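Brundberg suspends use of hand-held grippers after spring fault

Brundberg has suspended the use of its hand-held gripper tools at all household recording sites after a fault caused the fingers of one tool to close without warning during a table-clearing task. One operator received a minor injury to the thumb. She was treated on the spot and did not need hospital care.

The company said in a notice issued on Saturday, May 9, 2020 that the fault had been traced to the return spring in the trigger housing. In the affected batch the spring can slip from its seat when the trigger is released slowly, leaving the fingers under tension. A slight knock is then enough to shut them.

The batch was supplied by Pichon and consists of 110 tools, of which 13 have so far been examined. The spring was found to be out of position in 5 of them. Operators have been told not to open the housing themselves and to return each tool in its original case.

Tasks of the type affected involve sorting small household items and wrappers with a basket on a dining table. 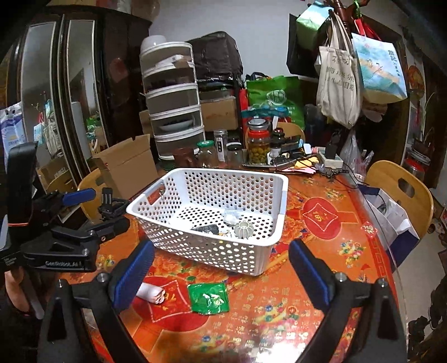
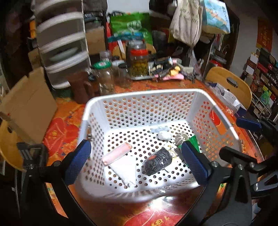 Solange Marty, head of operations at Brundberg, said the decision to stop work at every site had been taken within two hours of the first report. "The force involved is modest, but our operators work with their hands close to the fingers all day," she said. "We were not prepared to let the sessions continue while we did not know how many tools were affected."

A review of earlier records found that a similar event had been noted in October and closed as a handling error. Ms Marty accepted that the earlier report should have been passed to the supplier. Reports of unexpected movement will in future be sent to the safety desk on the same day, whatever the presumed cause.

Pichon has agreed to replace the springs at its own expense. The new part has a deeper seat and a retaining clip, and will be tested by the Ikis laboratory before any tool is released. Jérémie Rey, who is leading the tests, said that each repaired tool would be put through repeated slow-release cycles, the condition under which the fault appears.

Recordings already made with the affected batch remain valid, the company said, except where an operator had marked a session as interrupted. Those sessions will be checked individually. Operators with bookings during the suspension will be paid in full and contacted by their site coordinator about new dates.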